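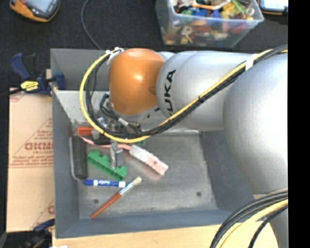 *Bras KUKA au-dessus d'un bac en métal gris.*

J'ai relu le rapport environnement de la raffinerie Pastar, celle qui rejette ses eaux dans la Lella. Il fait 40 pages, dont 3 sur la rivière.

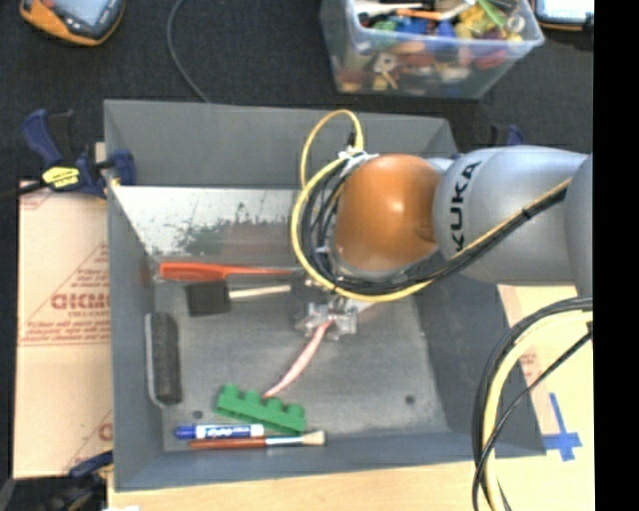 *Dernière modification : lundi 23 octobre 2023*

Le volume traité est de 2 039 m³ par jour. La teneur en hydrocarbures à la sortie n'est donnée que pour mai. J'ai demandé les autres mois par courrier et j'attends la réponse. À Skokden, l'eau sentait encore le gazole samedi matin, côté rive gauche.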